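The hum, part whatever

22 March 2020

Well, it's gone. The hum, I mean. Those of you who have been reading along will remember that I've been moaning about it in here since before the holidays, and a fair few of you wrote in with ideas, so I figured I owed you the whole story now that there's an end to it. Get a coffee, it rambles.

Quick recap for newer readers. I have an old Morelli turntable that I bought off Cletus Szabo when he moved to a smaller place and his wife put her foot down. It goes into a Skavis phono stage, then into my integrated, then out to the speakers I've had forever. Nice simple setup. It sounded great for years. Then last June I swapped the cartridge, moved the rack to the other wall so we could have the couch by the window, and bought a new power strip, all in the same weekend. You see the problem already. When the hum showed up I had no idea which of those things to blame, and I went and blamed the cartridge, because it was the expensive one and I already felt guilty about it.

The hum was low and steady. It got louder with the volume knob and went away completely on every input except phono. Late at night, in the quiet bit before a piano record gets going, it drove me up the wall. With a loud record on you'd never have known. My daughter couldn't hear it at all and thought I was making it up, so I made her sit with her ear near the woofer until she said fine, okay, there's a noise, can I go now.

So I did what everyone does and started buying things! A new set of interconnects from Brekuteck came first, 55 bucks, nicely made, very stiff, made no difference that I could hear. I'm keeping them because they look good and I threw out the packing. Then a rubber mat. I don't know why I thought a mat would fix an electrical noise. I like the mat, though. It's stopped the records sticking to the felt in dry weather and I'd buy it again.

Maysoun Salameh wrote in to tell me to leave my wallet alone and check the ground wire first. She was right and I ignored her for a month. My reasoning was that the ground wire was connected. I could see it was connected! It went from the back of the turntable to the little screw on the Skavis, and the screw was tight. What more do you want? 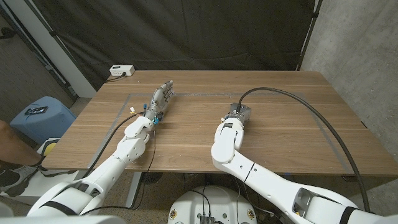

Does the ground wire have to go to the phono stage, or can it go to the amp?

It goes to whichever box has the phono stage in it, so if your amp has a phono input built in, use the screw on the amp. With a separate phono stage, use the post on that one and leave the amp's screw alone unless you still have hum and want to try it.

Several of you have asked me that over the winter, so there it is in one spot. It's also fine to try it the other way for a minute with the volume down. You won't hurt anything. If the hum drops, great, if it gets louder, put it back.

Anyway. After Maysoun's second email, which was shorter than the first one, I finally pulled the whole rack out and looked at things properly. First thing I noticed was what a mess it was back there. When I moved everything I'd just bundled all the wires together and shoved them behind the shelf, and the signal leads from the turntable were lying right on top of the power cord for the amp. For quite a distance, too, all cozy together. I separated them. Power down the left side, signal down the right, and where they had to meet I crossed them at a right angle. The hum dropped. It wasn't gone, but I sat on the floor and grinned like an idiot.

Next was the phono stage itself. The Skavis was sitting directly on top of the amp, because where else does a little box go? On top of the bigger box. The amp has a great big transformer on that side, as I found out when I finally opened the manual. I slid the Skavis along the shelf as far as the leads would let me and the noise changed as I moved it. You could hear it go down and then come up a bit and then go down again, a bit like tuning an old radio. If you try one thing from this whole piece, try that one. Turn the volume up a little with nothing playing and the stylus up off the record, and just move the phono stage around by hand. It's free and it takes a minute, and you might feel silly for the rest of the day like I did.

That got me to where most sane people would have stopped. Cletus came by and listened and said he couldn't hear a thing. But Cletus runs a table saw for a living. I could still hear it.

I rang up the shop where I got the cartridge and spoke to Kylie Tawhiri, who is a lot more patient than I would be with a guy calling over a noise his friends can't hear. She asked me what happened when I put my hand on the tonearm. I said I didn't know, I try not to put my hand on the tonearm. She said go and do it, I'll wait. So I did, and the hum got quieter as soon as I touched the metal. Take my hand away and back it came. Kylie said well, there you go, the arm's not grounded, and I said but the ground wire is tight, and she said tight at which end? 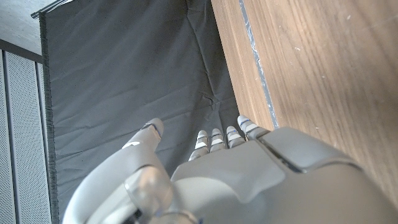
The cartridge end is where I should have looked from the beginning, or at least the headshell end, since I was the one who'd been in there with the pliers. The arm on the old Morelli has a removable headshell with a small metal collar, and when I swapped the cartridge I hadn't seated it all the way. It felt locked. It played fine. But there was a bit of grime on the contacts and the collar wasn't pulled up tight, so the headshell wasn't making a proper connection to the rest of the arm. I cleaned the contacts with a cotton swab and a drop of alcohol, let it dry, and locked it again, and then I wrapped a bit of blue tape on the arm lead so I'd know which end was which next time. It came out as a thin blue band, much like the one just below the thumb tip on that hand, only mine's crooked and has a dog hair in it. Then I put everything back together and turned it up and held my breath.

Nearly nothing! Just a bit of hiss with the knob way past anywhere I'd ever listen.

I say nearly, because the power strip did turn out to be doing something as well. I'd plugged the turntable into the strip and the amp into the wall, on opposite sides of the window, and I'm fairly sure those are on different breakers. Moving both to the same outlet took out the last little bit. Siham Haddadin had suggested exactly that back in the fall and I wrote her a snippy reply about how I'd already thought of that. I had not thought of that. Sorry, Siham.

One thing I won't do, and I want to put it plainly because I had two emails suggesting it: I'm not going to snap the ground pin off a plug or use one of those cheater adapters on the amp. I know it can kill a hum. It's also there so the metal case doesn't get live and bite you. Please don't do it. If lifting the ground is the only thing that works, have somebody qualified look at the gear or at your wiring.

So what did I spend in the end? The interconnects, the mat, and a fancy outboard power supply from Emurik that I bought used and have since passed on to Maya Atallah, who says it works great with her streamer. What fixed it was a cotton swab and moving some wires. I reckon I put in roughly 30 hours if you count lying on the carpet with a flashlight, and I do count that.

A few loose ends from your letters. The person with the buzz that only comes on in the evening: go around the house and turn off the dimmers. All of them, even the one in the hallway. I had a lamp in the den that did the same thing to my tuner years ago. If it stops, swap that dimmer or just leave it fully on when you're listening.

To whoever asked about hum in only one channel, swap the left and right plugs at the phono stage. If the hum moves to the other speaker, the trouble is upstream, so a cartridge tag or a lead. If it stays where it is, it's the phono stage or something after it. Those little tags on the back of the cartridge work loose more often than you'd think, and please use tweezers and not the big pliers. Ask me how I know. Turn the amp off before you pull any plugs, too.

And for the reader who likes the hum and says it's part of the vinyl experience, I don't know what to tell you. Enjoy!

I've been going back through all the quiet records I'd been avoiding. Solo guitar, mostly, and some string quartets I'd forgotten I owned. Found out that one of them has a nasty scratch right across the slow movement, so that's going to be the next thing I complain about. If anybody has a cleaning routine they swear by that doesn't involve wood glue, write in. I've read about the wood glue and I'm not brave enough.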